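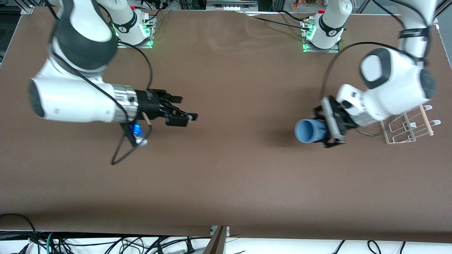 Vol. 9, p. 274

Table Surfaces for Shared Work Rooms
Term project, Bridar workshop course

We started in May with one question - what do you put on a long table that gets used all day by different groups? Old top was scratched and threw glare back at everyone. So we tried coverings.

First one, from Fladora. Light gray, glossy. Looked good for a week, then showed every mark. Dropped it.

Second was the brown, from Ballska. Matte, smooth, no glare under the ceiling lights. Cost us 680 for the full length incl. cutting. Still a bit wrinkled near the back edge by the mounts. Front edge is straight, happy with that.

Cables are the weak part. Black ones and colored ones, all in a tangle on the white floor below the front edge. We planned a tray but the tray we orderd from Shirazi was too short, sent it back. Needs a proper fix - clips or a channel, one run for power and one for everything else.

To do: re-stretch the back strip, measure for new tray, write up cleaning test (wet cloth vs dry, dry left lint). Results table is in the apendix, nine entries, last two not filled in yet.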